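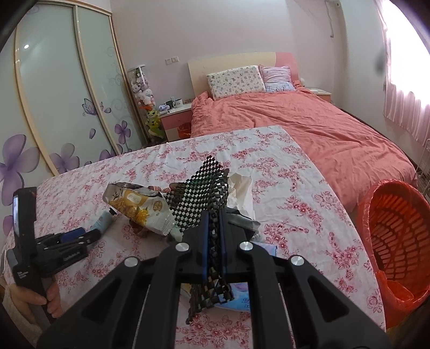 Grip pads are the part of this hobby I could talk about all evening. I run a pair of hand-held grippers, one for each hand, and most of what makes them pleasant or miserable to use comes down to two thin strips of ridged padding and the pivots behind them. When the pads are fresh and sitting square, the fingers will take hold of nearly anything you point them at, even an awkward, floppy thing like a mat of little black and white beads, which wants to flare out at the top and dangle at the bottom all at once. When they're tired, you know within a minute. So I give the pair a proper going over every so often, and as Monday was a holiday and it was raining in Irnley, I spent the whole morning on it. Lovely!

My routine started with Smaranda Stoica, who taught me to do the pivots first. I used to go straight for the pads, get them perfect, then find a bit of slop in the linkage and have to do everything again. Now I open and close the jaws slowly with a finger resting on each pin in turn. You can feel play long before you can see it. If a pin ticks, I take it out, wipe it, look at the hole and put it back with a new washer. The left gripper had one tick this time, on the outer arm. The right was as smooth as anything.

Then the arms get brushed out. All those hollow triangles are great for keeping the weight down but they collect fluff like you wouldn't believe, and fluff near a pivot turns into a sort of felt. An old toothbrush does it. I've tried canned air and it only moves the stuff further in.

After that, pads. I peel the old ones from the narrow end, clean the finger with a cloth and a drop of alcohol, and leave it alone until I've drunk a cup of tea. The first pads I ever fitted came off in 11 days because I was impatient and stuck them down on a damp surface. The ones I took off this week had done over 500 grips, according to my notebook, and were still holding on, though the ridges near the tips had gone shiny.

I buy my padding from Padenach in long strips and cut it myself with a craft knife and a steel rule. Cut it very slightly long, stick it from the base upwards, press it down hard for a good minute, then trim the tip. If you trim first you'll end up with a tiny bare patch right at the point, exactly where you want the grip to be when you're picking at the edge of something thin. 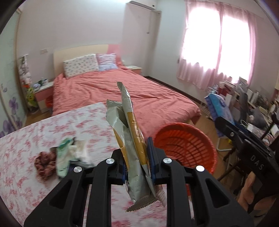
Next comes the jaw alignment, and I'm a bit fussy here. I close the jaws on a strip of till receipt and pull. It should drag evenly from bottom to top. If it slides free at the tips, the fingers are toeing out, and I loosen the inner pivots a touch, squeeze the jaws shut by hand and nip everything up again. Tiny turns! The plastic arms don't forgive a heavy hand, and I have a cracked one in a drawer to prove it.

Once they're both closing true I do my shakedown, which is just a lot of ordinary things off the table. Foil wrappers are my favourite because they're slippery and creased and show up a lazy pad straight away. Socks are good too, and scrunchies, which bunch up in a way that finds any gap between the fingers. I try to use both hands equally, although I'm hopeless with my left and it always ends up with fewer goes in the notebook.

A few of you asked what I use on the pins. It's a dry lubricant called Stundisik, a very small dab on the end of a cocktail stick, and I wipe off nearly all of it. Oil is a mistake — I did that in January and spent a week getting grit out of the linkage.

Still to do: the handle on the left one has a slight creak when I squeeze hard, and I haven't found where it's coming from. Smaranda reckons it's the screw under the bracket. I'll have that side apart at the weekend and put up what I find.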